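How to Test Whether a Robot Can Do a Kitchen Chore Yet

2019-12-30
By Marjatta Keskinen

Every few weeks someone sends me a video of a robot unloading a dishwasher and asks if they should wait another year before hiring help. My answer is to run a chore test. You don't need to own a robot to plan one, but you do need access to one for a few days, and you need to decide what you are measuring before you turn it on.

The chore I use for this guide is putting bread away. It sounds too easy. A person opens the bread box, puts the loaf in, and closes it again, usually while talking to someone else. For a machine with two arms it is a long job with several places to fail. The method works the same way for putting socks in a drawer or parts in a bin.

What you need

A two-arm setup that is bolted down. Arms on a rolling base add a second problem, and you will not know which one you are measuring.

A flat table with enough room for both arms to reach the middle without hitting each other.

Brown paper and blue masking tape.

A box with a handle on a moving panel.

Something to put in it. Use toy food for the first rounds. Real bread dents, sheds crumbs and changes shape after a few grips, so the tenth try is a different test from the first.

A notebook, and a second person to write in it.

Step 1. Write the chore down as separate actions

Do this at a desk, away from the robot. Ours came out as seven:

1. Reach the handle.
2. Close the fingers on the handle.
3. Open the panel.
4. Pick up the loaf.
5. Bring the loaf to the opening.
6. Let go of the loaf inside.
7. Close the panel.

If you can't say where one action ends and the next begins, split it differently. Raluca Bucur and I argued over number five for most of an afternoon. She wanted to count it as done when the loaf touched the box. I wanted the whole loaf lined up with the opening. We used mine, and the scores dropped.

Step 2. Cover the table and tape a grid

Tape the paper flat at the corners first, then lay the grid lines. Press the tape down with the side of your thumb, especially at the ends. The squares don't have to be perfect, but they have to stay where they are. Give each one a letter and number in your notebook. We didn't write on the paper, and I would leave it blank again.

The grid is there so you can put the loaf back in the same spot tomorrow. "Near the middle" will drift over a week. So will the box, so line its bottom edge up with a tape line and check it at the start of each round.

Paper wrinkles after a while. Replace it when the loaf starts to rock on a ridge.

Step 3. Pick your starting positions

Choose them before the first round and don't change them because the robot does badly. Pick some close to the box, some far away, and a few near the edge of what the arms can reach. Turn the loaf to a different angle in each one. A long loaf lying across the fingers is a very different pick from one lying along them.

When we borrowed bench time in Dumolberg, the first batch of tries all used one square and one angle. The results looked wonderful. Then Mircea Bucur turned the loaf sideways and the arm pushed it across the table.

Step 4. Set the rules for helping

This is where most home tests and plenty of demo videos go wrong. Decide what the person standing there is allowed to do. Our rules were short:

No touching the box or the loaf once the round starts.
No restarting in the middle of a round.
The robot may try an action again by itself as often as it likes until time runs out.
If anyone hits the stop button, the round counts as failed and you write down why.

Set a time limit too. We used 201 seconds, which came from a slow practice round and has no better reason behind it. A person does the whole chore in a few seconds, so any limit you pick will be generous.

Step 5. Run enough rounds

Thirty rounds is the least I would trust for one chore with one object. With fewer, two lucky grips can change your mind. We went much further and ended up with 413 over the month of October, because Frauke Kleinschmidt kept finding new loaf positions she wanted in the record. You don't need that many.

Score every action in every round, yes or no. Don't give half points. Half points turn into a discussion each time and the discussion gets kinder as the day gets longer.

Step 6. Look at where it fails

Go through your notebook by action. A total score tells you very little. In our rounds, picking up the loaf was the easy part once the software had been shown enough angles. The panel was the trouble.

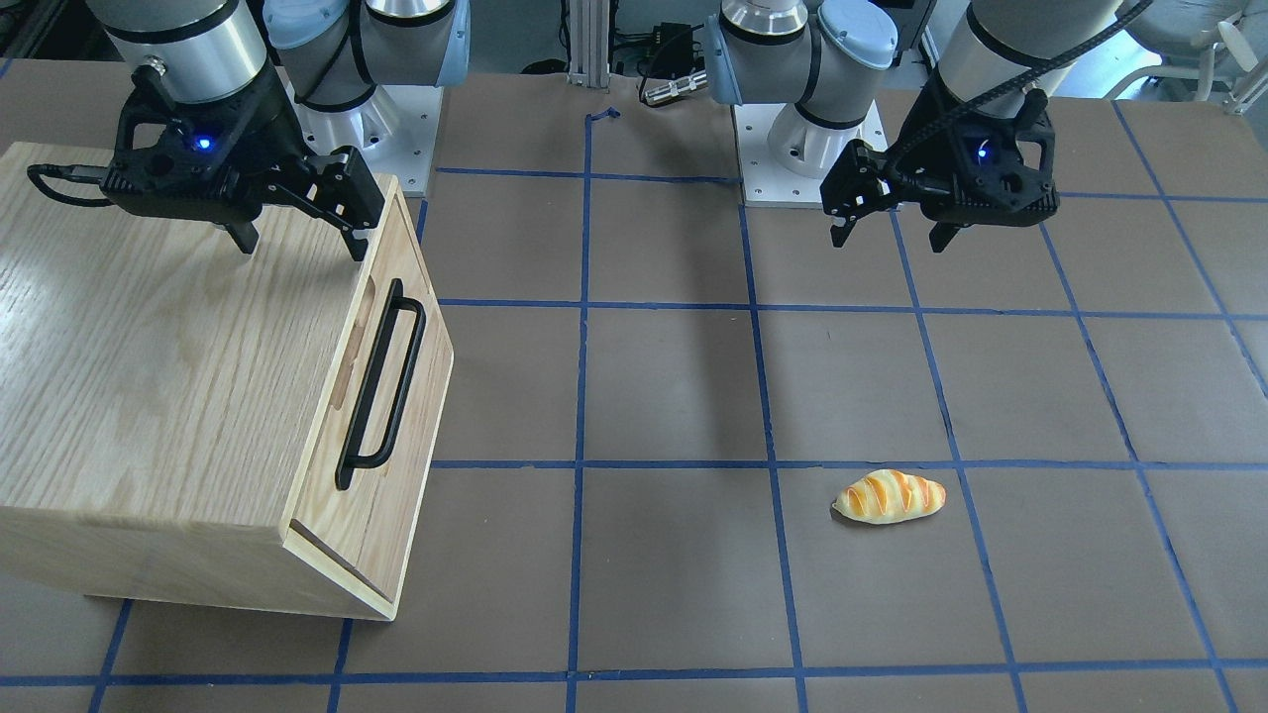 A handle leaves little room for error. If the fingers come in at a slant, they can press on the bar and shove the whole box along the paper. If the grip is right but the pull goes in the wrong direction, the panel binds. People feel that in the wrist and adjust without thinking. Our arms kept pulling until the software gave up.

There is also the question of what the other arm does in the meantime. Many of our rounds were slow for the simple reason that one arm waited for the other to finish. A person would have the bread in hand before the box was open. If your software can overlap the two jobs, test it both ways and record them as separate sets.

Letting go was the third weak spot. The loaf would be inside and the fingers would open, but on the way out they caught the end of it. We scored that as a fail for action six even when the loaf stayed mostly in. You may want to be easier on it, as long as you write the rule down before you begin.

Step 7. Change one thing

After your main set, change a single thing and run a short set again. Good ones to try:

Move the box one square over.
Swap the loaf for something softer.
Turn off the overhead light.
Put a second object on the table.

At home, all four of these change every day. If the score falls apart when the box moves by one square, the robot has learned your table and you can't say it has learned the chore. Floarea Neagu runs a small bakery in Tralemow and had asked us if a machine could load her display drawers in the mornings. The box-moving set answered her question. Her drawers are in a different state every day, and she kept her morning helper.

So can it do the chore?

Use your own numbers, but here is how I read ours. On a fixed table, with a box in a known place and an object the arms have practiced on, a machine can put bread away often enough to be worth watching. It is slow, and a person has to stand close by to reset things after a failed round. On a shop floor, where you can bolt things down and the same part comes in the same way, that may already be good enough. In a kitchen it isn't.

I would run the same test again in a year with the same box, the same tape layout and the same rules. Keep your notebook, and write the box measurements on the inside cover. We forgot to do that in the first week and had to go back and measure it twice.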